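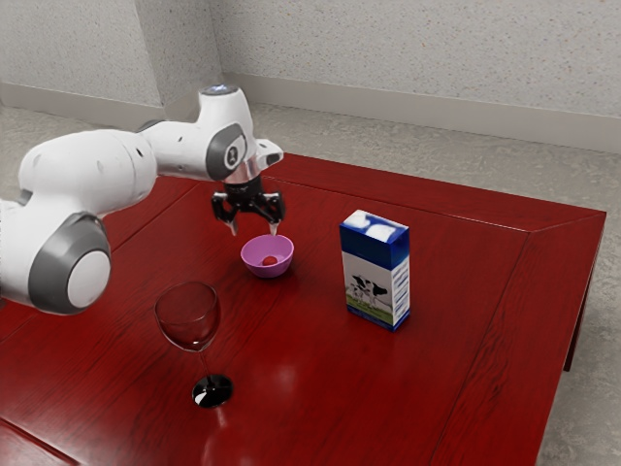
7.4 Fault 1375: the fingers press on the bottom of the bowl

This section concerns the table task in the Stermont simulator, in which the arm must take a small item out of a bowl. Read it to the end before you clear the fault. Please read also section 7.2 (Stopping a run) if you have not used the stop key before.

What happens

The arm comes over the bowl with open fingers and begins to go down. It should stop a little above the inner base and close. With fault 1375 the stop point is calculated too low. The fingers touch the base, the simulator resists, and the controller pushes harder in order to reach the point it was given. When the contact force goes over 30 newtons the run is stopped and the code is written in the log.

In some runs the force grows slowly and the limit is not reached. Then there is no code, but the bowl slides or tips, and the other objects on the table may be pushed over. You must treat such a run as if the code was shown.

CAUTION: Do not send a motion file to the real arm if it has given fault 1375 even once. In the simulator the bowl cannot break and the fingers cannot bend. On the real arm both can happen, and pieces of the bowl can fly towards the operator.

Before you begin

You need the log of the stopped run, the object list of the task, and the wrist camera window. Save a copy of the log under another name. When you press Reset, the old log is overwritten without a question.

Finding the cause

1. Press Stop, also if the arm seems to stand still. The controller can be still pushing.

2. Open the log and go to the last line with the word CONTACT. Write down the two heights in this line. The first is the height which was asked for, the second is the height which was reached.

3. If the asked height is lower than the reached height, the stop point is wrong. Continue with step 4. If they are equal, the fault has another cause and you should go to section 7.6.

4. Open the object list and look at the line "base thickness" for the bowl. If the value is zero, the program believes that the item lies directly on the table. We have found this to be the most frequent cause. It comes with object lists which were made before version 1220.

5. Choose Step mode and run the descent again in small movements. Keep the wrist camera window open and watch the space between the fingers and the inner base of the bowl.
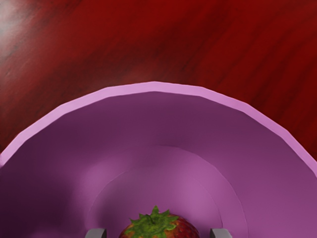

Lyle Montoya writes that the wrist view alone is not enough for step 5, and that he passed a bad file two times before he understood it. From above, the fingers looked to him correctly placed at both sides of the fruit, and the force was already rising. He asks that everybody keeps the force window open beside the camera window. We agree with this and have added it to the checklist at the end of the section.

Note: The side camera is better for judging the height before the fingers go below the rim. After that the wall of the bowl can hide the tips, and you must trust the numbers.

Correcting the stop point

6. Enter the right base thickness in the object list and save it. Do not correct the height in the motion file itself. It will work for this bowl, but the mistake will come back when the file is used with a different one.

7. Set the descent to Slow. The controller then waits roughly 200 milliseconds between two force readings and the next small movement, so it has time to stop.

8. Press Reset. Check that all objects have returned to their start places, especially any glass which stands near the path of the arm. If an object is lying on its side, load the task again from the file.

9. Run the task three times without changing anything. All three runs must finish with no CONTACT line before the fingers close.

If the fault returns

Do not raise the force limit. The fault disappears from the screen but the fingers continue to press. In one case at Zeltley the limit was raised in the simulator and the same settings were later copied to the arm. A finger mount was cracked in the first descent, and the arm was out of use until December.

Send both logs, the old one and the new one, to Olga Gallardo together with the object list.

Checklist before release to the real arm

Base thickness entered and saved
Force window open in all test runs
Force limit at 30 newtons, not changed
Three clean runs in the log
Name of the second reader written in the release form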